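Search this site
Enter artist, label or venue
Go

A visit to the Preden pressing plant

Preden opens its doors to the public once a year, and on 2025-03-15 I took the early train out to have a look. I have bought a lot of records over the years without knowing much about how they get made, and the tour was free if you booked ahead.

The plant sits behind a builders' merchant, in a long brick shed that used to belong to a bakery. Shu-fen Su, the production manager, met us at the side door and handed out ear plugs. There are 2 presses, both bought second-hand, and only one was running. It was working through an order of 172 copies for a folk duo called Plakix, who have a new album of unaccompanied songs coming out in June.

Pressing takes less time than I expected. A warm lump of vinyl goes between the two labels, the press closes, steam heats the moulds and then cold water cools them. The excess is trimmed from the edge and the disc goes on a spindle to settle. Su pulled one from the stack and let us pass it round. The first few off a new stamper are always scrapped, and the scrap is ground up and used for test runs.

Most of the questions were about waiting times. Su said a small band might once have waited most of a year, and that Preden now aims to turn a short run round in 59 days from approved test pressing. Their largest order so far was 2000 copies of a Dirkau live album, which took both presses and a good deal of overtime.

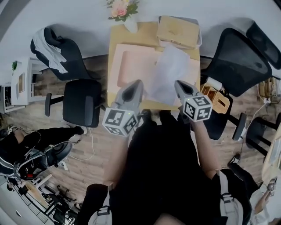

After a tea break we went upstairs to the cutting room, where Ka-ming Yip makes the lacquers. He played us the same Desjardins track from the digital master and then from a reference cut. The bass was a little narrower on the cut and the cymbals softer. Yip said he had asked the band to shorten side two, and they had dropped an instrumental to make it fit. Long sides have to be cut more quietly, and he would sooner have that conversation early.

The tour finished in a small shop by the entrance, with overstock and a box of slightly marked sleeves at half price. I came away with the Dirkau album and a seven-inch I had never heard of. Booking for next year is through the plant's mailing list, and groups are kept small, so it is worth signing up early. The station is a twenty-minute walk and there is no bus.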